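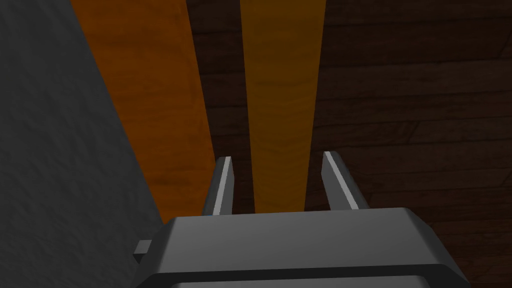 Vol. 3, p. 59

Gripper and wrist camera tests in simulation
Project report, spring term
Shiela Bautista
Group: Layug

What we were trying to do

Compare two grippers on the same simulated arm and decide which one the group should build the plank sorting task on. Candidates were the Hesiso parallel gripper (two straight fingers) and the Fornimov wide jaw. Simulator is Uvora, the version on the lab machines, not the newer one. We did not touch the arm controller except for one gain, see below.

The original plan also had a suction cup in it. Dropped in January, the contact model for suction was too slow and I ran out of time to fix it.

Setup

Arm model from the course repo, unchanged. Gripper bolted to the flange, camera fixed to the wrist looking out past the fingers. The wrist view is the only image the policy gets. No overhead camera. We talked about adding one and decided it would hide the differences between grippers, which was the whole point.

The room is a plank floor, dark brown, plus a gray surface on one side. Test objects are long wooden planks. In the wrist view with the Hesiso on, you get the top of the housing along the bottom and the two fingers sticking up either side of the middle, and the yellow plank runs up between them. The orange one is wider and sits over to the left next to the gray. I used this pose as the starting pose for every trial after the first week, because it was the easiest one to check by eye. If the yellow plank isn't between the fingers then something in the config is wrong.

Lighting is dim. I left it dim. The fingers still show up fine because the inside edges catch the light, but the floor goes nearly black in the lower right corner and the segmentation did not like that at all.

What counts as a trial

Start pose, move forward, close, lift, hold. A trial passes if the plank is off the floor at the end of the hold and hasn't rotated out of the fingers. Fails get a code: miss, slip, or collision. I ran 224 trials total, split evenly between the two grippers. Same seeds for both.

Trials that crashed the simulator were rerun with the same seed and not counted twice.

Results, Hesiso

Good on the yellow plank. It is narrow, the fingers open wide enough to go down either side with room left over, and small errors in the approach mostly didn't matter. Most of the fails here were slips, with the plank pivoting around the fingertips during the lift. Flat squared tips, small contact patch, long object. Grabbing nearer the middle helps a lot but the policy likes to grab near the end, because the near end is what it sees best.

Orange plank was worse. Wider, so less clearance, and it lies alongside the gray surface so the left finger has to go down into a pretty tight space. Lots of collisions. There's also a small square tab on the left side of the housing and I had forgotten it was in the collision mesh. It clipped the gray surface on approach and the log just said "collision" with no link name. Took most of a Friday to find. If you use this model, turn on link names in the contact log first thing.

Results, Fornimov

Other way round. Holds better once it has something, the pads are longer and the plank hardly pivots. But the jaw is bulky and blocks more of the wrist view, so for the last part of the approach the policy is close to blind. More misses then on the yellow plank, where it came down beside the thing and closed on air.

On the orange plank the two grippers ended up close to each other for diffrent reasons. Hesiso collides, Fornimov misses. Wouldn't read much into who is ahead there.

Overall the Hesiso passed 59 percent of its trials. Fornimov came out lower. Full table is in the project folder, sorted by seed.

Camera notes

Moved the wrist camera 2 times. First position was too low, housing filled up too much of the picture and the fingers looked like stubs. Second was too far forward and lost the housing completely, which sounds good but then you can't tell from the image how the gripper is turned. Final position keeps a band of housing at the bottom plus both fingers all the way to the tips. Every number in this report is from the final position.

Segmentation had trouble with brown on brown. Yellow plank against the floor, fine. The strip of floor between the two planks, not fine, it kept getting merged into the orange one. Raising the image contrast before segmentation fixed most of it. Didn't try retraining.

Perspective is the other thing. The yellow plank looks broad at the top of the image and narrow by the housing, and my first width estimate was taken from a single row of pixels. Obviously wrong in hindsight. Now it takes several rows and fits a line to each edge.

Controller

Only change was the closing gain on the fingers. Default was too high and it knocked the plank sideways on contact. Lowered it until the knocking stopped, then used the same value for both grippers. Probably not fair to the Fornimov, it has a heavier jaw and may want its own value. Not tested.

Problems, things I'd do over

Should have logged finger force from the start. Have it for the second half only.

Friction between fingers and wood is one constant for every plank. Real wood isn't like that. So the slip counts say something about the grippers against each other and not a lot about a real workshop.

Start pose was always the same. That favors whichever gripper happens to suit that pose, and I think it was the Hesiso, since the yellow plank is already lined up before anything moves. A random offset on the start pose is a one line change and should be the first thing anyone does with this code.

Recommendation

Go with the Hesiso for the sorting task. Take the tab off the collision mesh, or better, approach the orange plank from the open floor side. Try longer finger pads before trying a different gripper. Keep the camera where it is.

Files

Configs, seeds and logs are in the Layug folder, under grippers. The readme is out of date on the camera position, use the values in the config and not the ones in teh readme. Plotting script needs the older Uvora log format.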